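I will defend the cloth tote against every clever shopping bag on the market, and I'll do it cheerfully! It folds to nothing, it washes, and it doesn't care whether you're carrying carrots or library books. Mine comes to the Flelport market every Saturday.

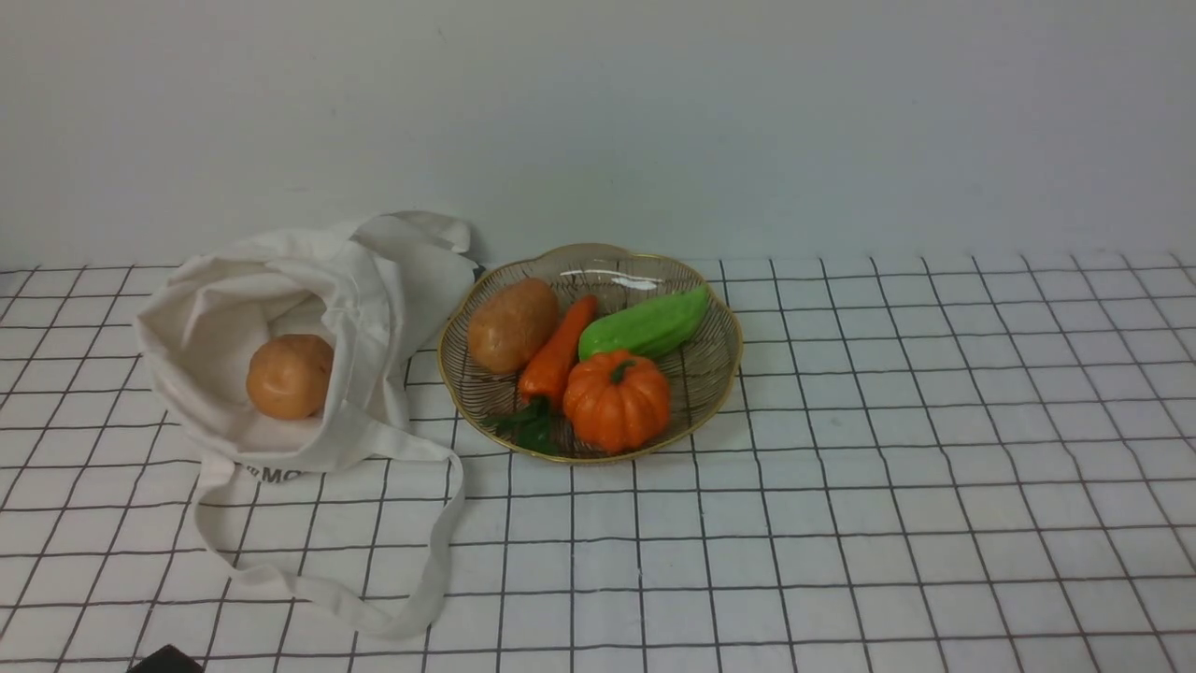

My other fixed opinion is that vegetables belong in a wire basket on the table, where you'll see them and get cooking. Put potatoes in a dark cupboard if you're keeping them for weeks (fair enough), but this week's lot deserves a bit of colour and company. I've cooked far more since I started unpacking straight into a basket, and I love the look of it.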